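Reading time: 3 minutes

Breakfast first, then the tray

Wednesday, October 10, 2018

The woman who looks after the shared kitchen at our Ikville building did not want her name in the newsletter. "Write about the table," she told me. So we sat down at the table.

She has kept the kitchen for five years. In the morning around 50 people pass through it, and most of them take milk. "The milk is the first thing to finish," she said. "A carton must be pressed before it goes to the bin. If it is not pressed, the bin is full by lunch."

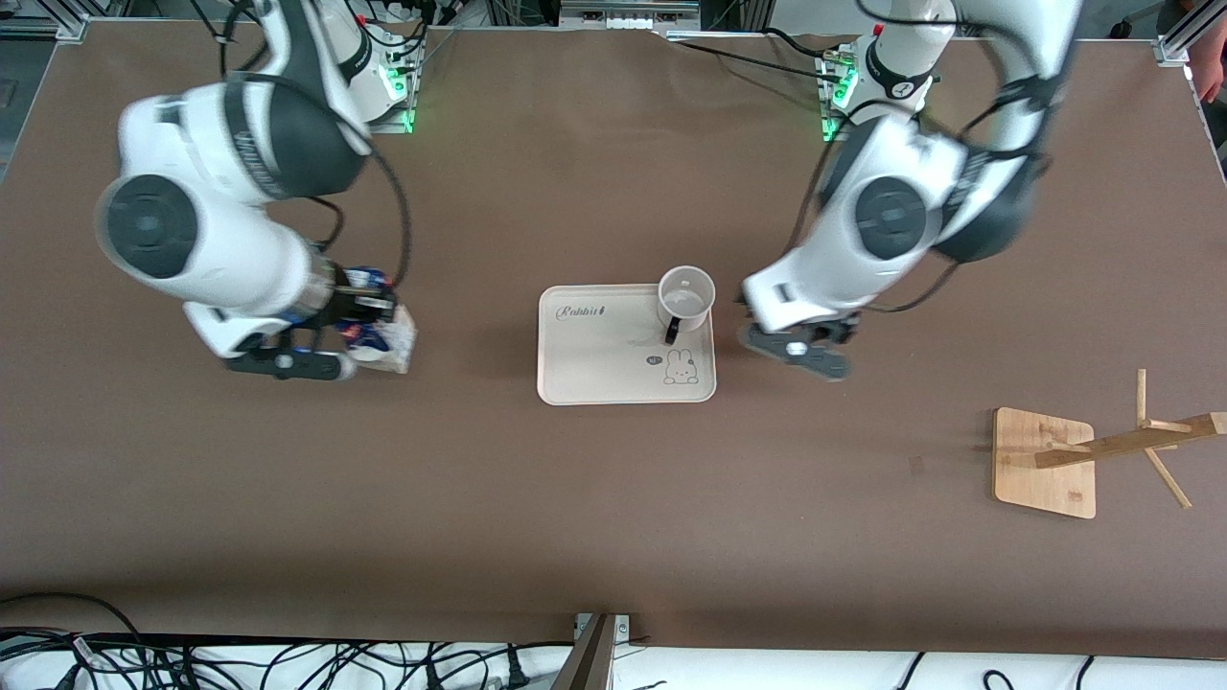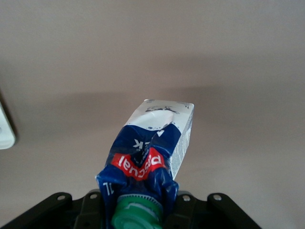 Murker Workplace Services, Ikville

I asked her about the tray with the rabbit. It came with her from the old office in Catterall, and she is strict with it – mugs may stand on it, garbage may not. "A white mug shows every coffee line," she said. "I like this. You see when it needs washing."

And the Pascual carton? She laughed. "Blue, red, white. I can find it in the refrigerator without my glasses."

In April she will move to the new kitchen in Ullau, where there are three bins and a longer counter. The tray will go too. She has not decided yet about the table.

Recent items
Bicycle parking in Catterall
New opening hours in Ullau
Lost keys at the front desk

This site uses cookies. Accept | Settings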